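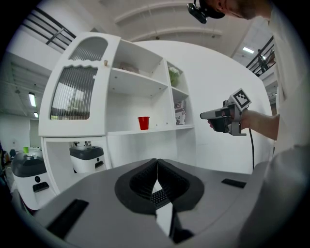 Page last changed: 22/08/2021

Honside opens its philosophy archive to the public one day a year, and I went, having been told there would be soup. The house belongs to the Plutton Society, which exists to look after the papers of a thinker who distrusted societies. They are kept in 27 grey boxes on the first floor. You may look at the boxes. To look inside one you apply in January.

The tour began in the old dining room with a talk on identity and difference, billed at half an hour. It ran to twice that, and the speaker treated the clock as a bourgeois convention. His argument was that when we call a thing by its name we have already stopped looking at it. He then handed out name badges.
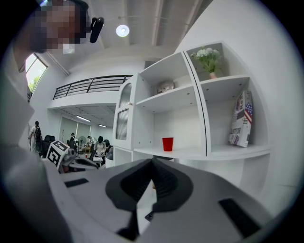
Fandusen is the name to drop at Honside, being the journal that printed the quarrel over whether concepts do violence to objects. It ran for 11 issues, and both sides claimed to have won. I bought the last one and read it on the stairs. The lead essay says that a shelf arranges our thinking before we have put anything on it, and I'd have laughed, except that there is shelving in one of the pictures on this page and I now can't look at it without feeling arranged.

After lunch (there was soup, lentil, thin) came the Onyshchenko Room, named after a donor and holding around 800 index cards in glass cases. Each has a single thought on it, crossed out. The guide thought this the high point of the collection. A man behind me asked whether the thoughts were any good and was told that this was the wrong question, so he asked where the toilets were, and that was fine.
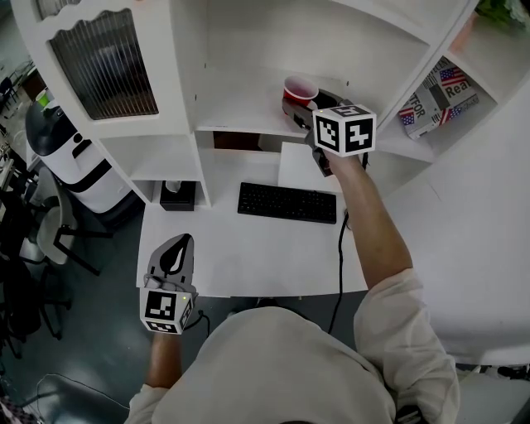 A red cup on the shelf, and a hand reaching up.

The closing discussion asked whether philosophy can criticise itself without using philosophy. We voted. It can, by a small margin, and the last bus goes at ten to six from the bottom of the lane.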